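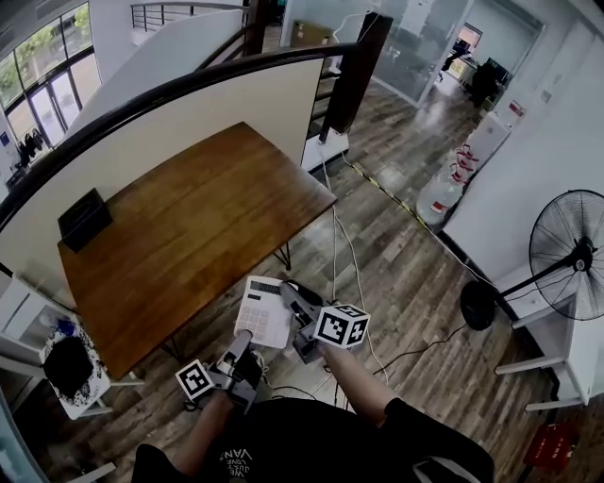 The paperwork table at Aliton is open to all members who want somewhere to sit with their bills, receipts or club accounts. It stands against the side of the staircase, next to the big windows, so the daylight is good for most of the day. The calculator is the white desk one with light grey buttons and a dark grey strip across the top. It stays on the table and is free to use. Please watch your feet on the cables that run across the floor from the stairs.

Do I need to book?

Only if you want the table for more than an hour. Put your name and member number in the book at reception, or ring and ask for Niall Drummond. Short visits are first come, first served.

What is provided?

The calculator, a small digital timer, scrap paper and a stapler. Pens go missing, so bring your own. The stapler takes standard staples and there is a spare box at reception.

Can I take the calculator home?

No. There is an older one for loan, with a Pidley label on the back. Loans are for 28 days and Agnes Urquhart keeps the list.

What is the timer for?

Keeping turns fair when people are waiting. Set it when you sit down and leave it where the next person can see it. A turn is 27 minutes, which leaves a little time to gather your things before the half hour. If there is no queue you can ignore it.
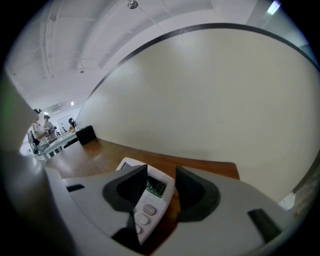

The timer: small and white, with three round buttons below the display.

How do I get the timer back to zero?

The instruction leaflet is in the folder at reception. If you can't make sense of it, ask at the desk. Please don't open the battery cover yourself.

Can someone check my figures?

Yatziri Aguirre can go through adding up and simple budgets with you - ask for her at reception. She can't advise on tax or benefits, but she does have a list of places that can.

What should I do with receipts that are badly creased?
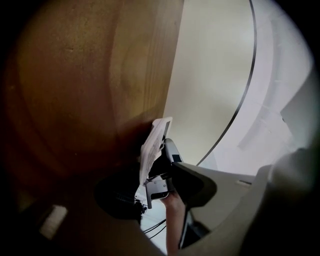 Photo: Kenna Buchanan

Open them out by hand on the table top, printed side up, and put them under a heavy book for a night. Don't iron them. Till receipts are often printed on heat-sensitive paper and can turn black. If the print is faint, take a photocopy before you do anything else. Copies are made at reception.

Can I leave my papers on the table?

No, please clear everything when you go. Anything with a name on it is kept at reception until the end of the month. Loose sheets with no name are shredded.

Are drinks allowed?

Only with a lid. The varnish marks easily, so use a mat for anything hot.

Who do I tell if something is broken or missing?

Morag Niven, on extension 2191, or leave a note in the book.

Last updated 2022-02-15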